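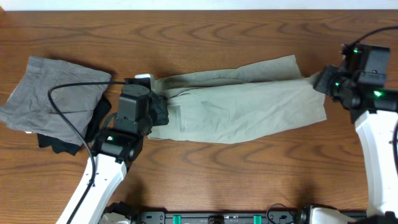
A sage-green garment held at both ends by two robot arms over a wooden tabletop.

Nado Retail Survey Finds Shoppers Spending Carefully as Fall Season Opens

SERKIVMONT – Household spending in the Serkivmont region rose modestly in September, according to the latest Nado Retail Survey, as families returned to stores for clothing, school supplies and basic home goods while holding back on larger purchases.

The survey, which gathers responses from 2380 households and 124 independent stores, found that almost 70 percent of households expect to spend the same amount or slightly more through the end of the year. The remaining households said they plan to cut back, most often on furniture, appliances and travel.

Nado publishes the survey each fall for merchants, lenders and local governments. It covers the city of Serkivmont and the neighboring towns of Nodov and Cunha, which together form a single shopping area for most residents.

Clothing stores reported the strongest month. Merchants said that customers bought early and looked for everyday items at moderate prices. Several stores in Nodov reported that they had sold through their first fall deliveries and placed repeat orders, a step they did not take last year. Grocery stores also reported higher sales, although part of that increase reflects higher shelf prices for dairy products and coffee.

Sales were weaker for goods that households usually buy on credit. Furniture dealers in Cunha described the month as slow, with many visitors asking for price quotes and leaving without placing an order. Appliance dealers reported a similar pattern. Borrowing costs were the reason given most often by households that had put off a large purchase.

"Families in our region are spending, and they are doing so with a clear sense of their limits," Nado said in a statement accompanying the survey. "Merchants who kept their stock in line with everyday needs had a good month. Those who depend on financed purchases are still waiting for customers to feel ready."

The survey also asked stores about hiring. Of the stores taking part, 50 said they plan to add seasonal workers before the holidays. Most of these positions will be part-time, and most will be in clothing, toys and food. Other stores said they would extend the hours of current employees before taking on new staff. Wages for seasonal work are expected to be slightly higher than a year ago.

Inventories remain a concern for smaller merchants. A number of stores reported that suppliers now ask for earlier payment and larger minimum orders, which ties up cash in the weeks before the holiday season. Nado will look at this question in more detail in its winter report – including the terms offered by regional banks to merchants seeking short-term loans.

Households were asked how they would use an unexpected sum of money. Paying down debt was the most common answer, followed by adding to savings. Home repairs came third, ahead of holiday gifts.

Responses were collected by mail and by telephone. Results are not adjusted for seasonal changes or for price increases and should not be compared directly with national retail figures.

The full survey, with separate tables for Serkivmont, Nodov and Cunha, is available on request from the Nado press office. Printed copies will be sent to participating stores at no charge.

About Nado

Nado is a regional business research organization based in Serkivmont. It provides information on retail trade, household finances and employment to merchants and public agencies.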